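Comunidad Pivlow - Ayuda entre usuarios
Hogar y suministros > Facturas de agua

La factura del agua se ha disparado y no encuentro la fuga

Publicado por Nokuthula Shabalala el 2020-06-02

Hola a todos. Vivo en un piso alquilado en la calle Wasdale, segunda planta, contador individual en el cuarto de la entrada del edificio. Me ha llegado la última factura y la lectura pasa de 1.434 a 3.004. En diciembre la factura era normal, así que el salto es de este año. No tenemos jardín ni piscina y somos 2 en casa.

He llamado a la compañía y me dicen que la lectura es real, no estimada, y que si quiero reclamar tengo que pedir una verificación del contador, que se paga por adelantado si luego resulta que funciona bien. Antes de gastar ese dinero quisiera descartar una fuga. He mirado debajo del fregadero y detrás de la lavadora y está todo seco.

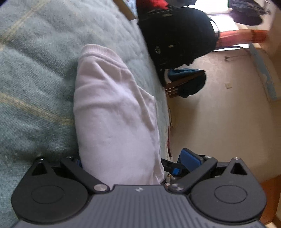

También he cerrado la llave general del piso durante la noche, pero no apunté los números antes de acostarme, de modo que no me sirvió de mucho. El propietario dice que es cosa mía y que pague. ¿Qué debería comprobar primero? ¿Puedo dejar la factura sin pagar mientras reclamo?

Dristen
Repite lo de la noche, pero apuntando la lectura completa, también las cifras rojas, que son los decimales. Hazlo en dos partes:

Primero con la llave general del piso abierta y todos los grifos cerrados. Deja pasar un par de horas sin usar nada, ni la cisterna. Si el contador avanza, hay consumo en algún punto.

Después con la llave general cerrada, el mismo tiempo. Si sigue avanzando, la pérdida está entre el contador y tu llave, o la llave no cierra bien. Si se para, la fuga está dentro del piso.

En mi caso era la cisterna. No se oía nada. Echa unas gotas de colorante alimentario en el depósito y espera media hora sin tirar de la cadena. Si el agua de la taza sale teñida, es la goma del descargador y el recambio cuesta poco. Revisa también la válvula de seguridad del calentador, que a veces gotea directa al desagüe y no deja charco.

Otra cosa: mira el número de serie del contador y compáralo con el de la factura. En edificios viejos hay contadores cruzados y uno acaba pagando lo del vecino - pasa más de lo que parece.

Sobre la factura, yo no la dejaría sin pagar. Presenta la reclamación por escrito, guarda el justificante y pregunta si admiten fraccionar el importe mientras la resuelven.

Radebe
A mí me pasó con 1.000 litros de diferencia y era la cisterna. Cámbiala entera y listo.

Dristen
Añado una cosa sobre el propietario. Depende del contrato y de dónde vivas, pero una avería en una tubería empotrada no suele ser lo mismo que un grifo gastado por el uso. Avísale por escrito en cuanto sepas dónde está la pérdida, con las lecturas y las horas apuntadas. Si el seguro de la vivienda cubre la localización de fugas, te van a pedir esos datos.

Nokuthula Shabalala
Gracias a los dos. El número de serie coincide con el de la factura, eso ya lo he mirado. Esta noche hago la prueba de las dos partes y mañana lo del colorante.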